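How to oil a long wooden table

An oiled table needs doing again once water stops beading on it. For a table in daily use that is every 6 months or so in the first two years, and less often after that. The job takes an evening of work spread over two days, and most of that is waiting.

These notes are for bare or previously oiled wood. If your table is varnished or lacquered, oil will sit on the surface and go sticky. To check, put a drop of water somewhere out of the way and leave it for five minutes. A dark mark means the wood is drinking and you can carry on. If the drop is still standing up and the wood under it looks the same, there is a sealed finish on it and you will have to strip it first. I cover stripping on another page.

What you need

Hardwax oil or Danish oil
Sandpaper in 120, 180 and 240 grit
A cork sanding block
Lint-free cotton cloths, more than you think
White spirit
A metal bucket of water
Disposable gloves

Cleaning

Wipe the table down with warm water and a little washing-up liquid. Wring the cloth out hard, as you don't want to soak the grain. Go over it again with plain water and leave it overnight. Grease marks that survive this can be rubbed with white spirit on a cotton cloth. Let that dry off fully with a window open before you sand.

Sanding

Start with 120 if there are rings or scratches, or with 180 if the top is in fair shape. Always work along the grain, in long strokes that run past the middle of the table so that you don't leave a step where one stroke meets the next. On a long table I do one side from end to end, then walk round and do the other.
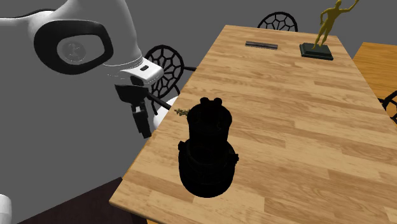
Go easy on the corners and edges. It takes very little to round them over, and on an old table they have usually been rounded enough already. Two or three light passes by hand, without the block, will do.

Finish with 240. Don't go up to 400, whatever the tin of wax says. The surface gets too smooth and the oil won't go in properly. Vacuum the dust off with a brush head, then wipe with a cloth just damp with white spirit.

Oiling

Stir the tin, don't shake it. Pour a small pool on to the wood and spread it with a folded cloth, working in sections as wide as you can comfortably reach. Do the underside as well if you can get at it. A top oiled on one face only can cup over the winter.

Leave the oil for 15 minutes, then wipe off everything that hasn't soaked in. People skip this and end up with shiny, tacky patches. Crouch down and look across the top towards a window to find any you have missed.

Let it dry for the time given on the tin and put on a second coat, thinner than the first. Softwood may want a third. End grain nearly always does.

The cloths

Oily cloths can catch fire by themselves if they are left in a heap. Put them straight into the bucket of water, or hang them flat outside, one layer thick, until they are stiff. Only then can they go in the bin.

Using the table again

Light use is fine the next day. Keep hot pans and wet glasses off it for 5 days, and don't put a cloth or mats down in that time, as the oil needs air to harden.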